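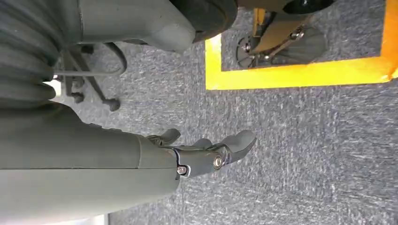 Will small hard casters roll properly on low-pile carpet? On short, dense loop pile they will, though they take more push to get moving than on a hard floor, and a heavier user notices it more than a light one.

That was the main thing I wanted to learn from the Zulside drafting chair, bought in October for a high workbench in a carpeted room. I have used it most afternoons, and Hefin Rees has used it in the mornings. He is the heavier of us by a fair margin.

Assembly took 17 minutes with the supplied hex key. The casters are a push fit and need a firm knock with a mallet. Two went in easily and one had to be pulled and reseated. The gas column drops into the base with no fasteners. The foot ring slides over the column and is locked by a hand knob, which should be tightened again after the first day of use.

Rolling: with no one seated, the chair moves at a light touch and tracks straight. Seated, it starts with a small jerk while the casters swivel into line, then rolls evenly. Hefin finds he has to push off the floor with one foot to get it going. Reversing direction gives the same jerk again. The casters have left shallow dents in the pile where the chair is parked overnight, and these brush out.
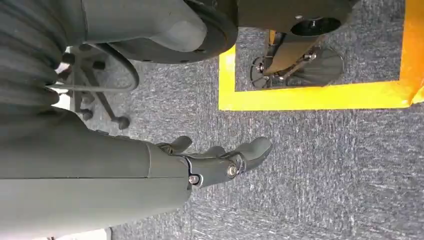 Chair base and casters on the carpet.

Foot ring: useful at full height, less so lower down. It is comfortable in flat shoes. The knob slipped once under Hefin's full weight, dropping the ring a short distance, and has held since I retightened it - check it monthly. I would have preferred a clamp with a proper bolt.

Stability: good when sitting upright. Leaning far sideways to reach the end of the bench lifts the opposite casters slightly. Stand up and move the chair instead.

Noise: a faint click from one caster on each turn. A drop of dry lubricant on the stem cut it down but did not remove it.

Compared with the Prosser stool it replaced, the Zulside rolls more easily and has the better seat. The Prosser had the better ring. Wyn Yorath has a Nader chair at the same bench height and swapped its casters for a softer set, which start more smoothly on his carpet but collect more lint.

Worth buying for a carpeted room if you mostly stay in one place. For constant rolling, budget for larger casters and check the stem diameter before ordering.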